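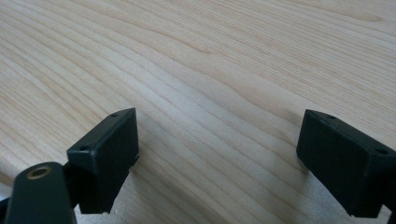 The long tables at the Langat reading room are back in use after most of February in the workshop at Barnlow, and the regulars who missed them (there were plenty!) have been dropping in all week to run a hand over the wood.

Wekesa Mugo and Nassoro Wanyama did the sanding between them, 164 hours of it by Mugo's tally, and settled on a matte finish after trying a shinier one on an offcut and not caring for it one bit. "You want to see the grain, the wavy parts and all," said Wanyama, who has been using these tables since he was a schoolboy.

The work was paid for with gifts from 269 neighbors. Coasters are by the door, and the room is open until eight in the evening.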